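Omberg alarga a atividade à reabilitação de edifícios de serviços

A Omberg informa os seus clientes e parceiros de que passou a assegurar, com equipa própria, empreitadas de reabilitação em edifícios de escritórios ocupados. Até agora, a empresa intervinha neste segmento apenas na fase de projeto e na fiscalização, ficando a execução a cargo de empreiteiros contratados pelo dono de obra. A nova unidade é dirigida pela engenheira Trinity Oyelaran, que transita da direção de obra do edifício Brillodham.

A unidade presta serviços de levantamento, projeto de execução, medições e orçamento, obra e assistência no período de garantia. Cada contrato tem um único interlocutor, designado na data da adjudicação, que acompanha o cliente até à receção definitiva. Os trabalhos de demolição, divisórias, pavimentos, tetos e pinturas são executados por pessoal da empresa. As instalações elétricas e mecânicas continuam a ser confiadas à Skurneser, com a qual foi celebrado um acordo-quadro por 2 anos, renovável por igual período.

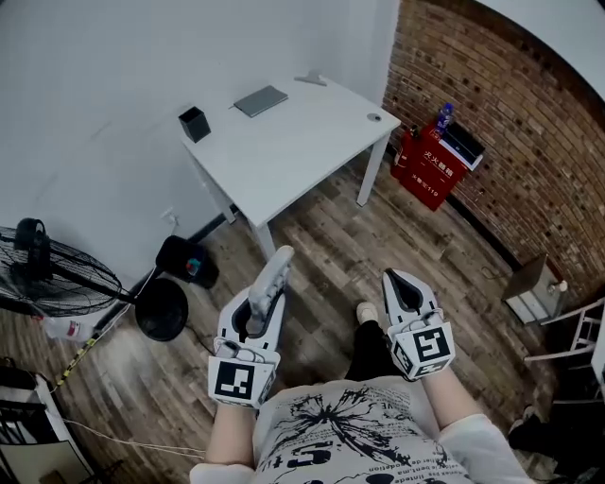

A primeira empreitada ao abrigo deste modelo decorre no edifício Evangelista, em 3 pisos com mais de 100 postos de trabalho. O dono de obra exigiu que a atividade dos inquilinos não fosse interrompida, pelo que a intervenção foi dividida em 8 fases, com os trabalhos ruidosos limitados ao período noturno. O arquiteto Jawad Sethi responde pelo projeto e Tanveer Memon pela direção de obra. A conclusão está prevista para julho, incluindo a substituição das caixilharias do alçado poente e a correção acústica das salas de reunião.

O caderno de encargos do Evangelista obrigou a rever o procedimento interno de aprovação de materiais. As amostras de tintas, revestimentos e ferragens passam a ser submetidas ao cliente antes da encomenda, acompanhadas da ficha técnica e do prazo de entrega do fornecedor. Nenhum material é aplicado sem validação escrita.
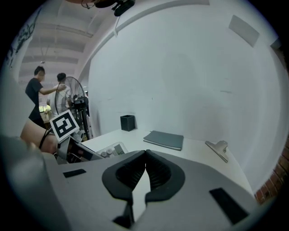 A receção provisória de cada fase é feita em vistoria conjunta, com a presença do dono de obra, da fiscalização e do diretor de obra. Os paramentos interiores são verificados quanto a planeza, remates e uniformidade da pintura, com especial atenção às paredes claras. Uma parede branca e lisa atrás de um tampo também branco, com pouco mais do que um porta-canetas preto e um caderno escuro fechado, deixa ver qualquer retoque mal feito. As anomalias registadas em auto são corrigidas antes da abertura da fase seguinte.

Os pedidos de visita técnica e de orçamento devem ser dirigidos a Iqra Gondal, do serviço comercial, com indicação da morada do edifício, da área a intervir e das plantas disponíveis. Os contratos de fiscalização em vigor mantêm-se sem alteração e continuam sob a responsabilidade de Shamim Rana.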